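Wrapping an egg, and whether it needs wrapping at all

I have never been convinced by gift wrap. You pay for the paper, you pay for the tape, somebody rips the lot off in two seconds and it goes in the recycling, or more often the garbage, seeing as half of it has foil or glitter in it. So when our club settled on "wrap an odd shape neatly" as the February topic I grumbled, and then of course I was the one asked to write it up.

The odd shape is an egg. A big pale one, far bigger than anything out of a hen, and about as awkward a thing to wrap as I can think of. A box has corners. You fold to the corner, you tape it, done. An egg has nothing to fold to, so every bit of spare material ends up somewhere you don't want it, and you spend your evening chasing it from one end to the other.

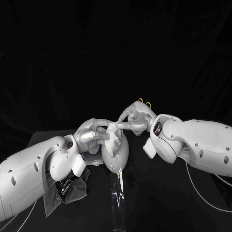 The usual advice is to gather everything at the top and pretend that was the plan. I've read it in three different places now, and the longest of them, a tutorial on the Wotdale craft site, runs to 1,609 words before it tells you how to hold the thing. I counted with the word counter because I was annoyed. There are 209 comments underneath, and most of the ones I got through are people saying how lovely theirs will look when they get around to it. I'd trust it more if a few had come back afterward.

My trouble with the gathered top is that it depends entirely on what you gather. Stiff paper springs open. Thin tissue goes where you put it but tears if you look at it sideways, and it remembers every place you pinched it. People talk about tissue as the easy choice for beginners. I think it's the easy choice for people who are good at it already.

Then there is the bow. Supposedly you can make a perfectly nice one out of a scrap of white tissue: bunch it in the middle, pinch both sides, give it a twist and fluff out the ends. No ribbon, no glue gun. I was ready to be rude about this and I'm still half ready. 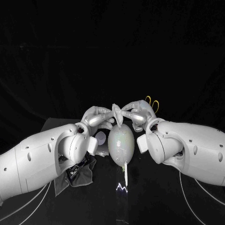
Maglaya Paper and Parcel Club

I'll give the tissue bow this much, it costs nothing. If it comes out looking like a used hanky you've lost a piece of tissue and a minute of your life. A ribbon at the Undau shop is 44 cents a metre, and they will not sell you less than a metre, whatever the sign says about offcuts. For a single egg I know which one I'd rather get wrong.

Where I part ways with the club is on doing it in the dark colours. A dark table and a black curtain behind make anything pale look terrific, I don't argue with that, and the egg has never looked better. But my kitchen counter is speckled beige and has a toaster on it. I'd like to know how a wrap looks next to a toaster before I call it elegant.
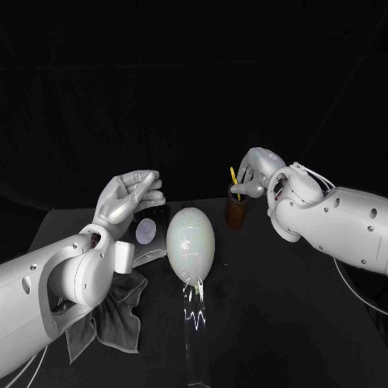 The other thing I can't get along with is following a video while you do this. You need both hands for the egg. The minute you let go to tap the screen, the folds relax and you're back at the start, a bit more creased than you were. I've gone back to reading the steps through twice beforehand and then doing it from memory. Badly, but without stopping.

As for clear wrap, I did not expect to be defending it. It's noisy, it's plastic, it clings to your sleeve, and any crease you put in it shows up under a lamp. On a round shape, though, the creases matter less than they would on a box, to my eye at least, and you can still see what you've got inside. If somebody has gone to the trouble of giving an egg, let the egg be looked at.

Cutting it is where the tempers go. Every guide says to glide the scissors. Mine don't glide, they chew. It goes better if the sheet is held up off the table and kept fairly taut while you cut, and that's really a job for two pairs of hands. 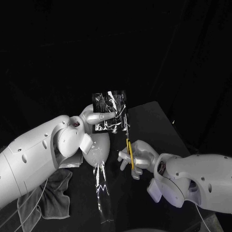
I also think people cut far too much. The Stistorberg method, which one of our members swears by, wants a square 4 times as wide as the egg. Four times! You end up with a plume on top like a cockatoo. I'd go for half that, check it meets at the top, and trim from there. You can always take more off.

So my vote, for what it's worth, is a modest square of clear wrap, gathered once, with the tissue bow if you must. Next month is bottles, and I've already been told that the answer is a tea towel. I have my doubts. Bring your own tea towel in any case, the club ones are still at somebody's house.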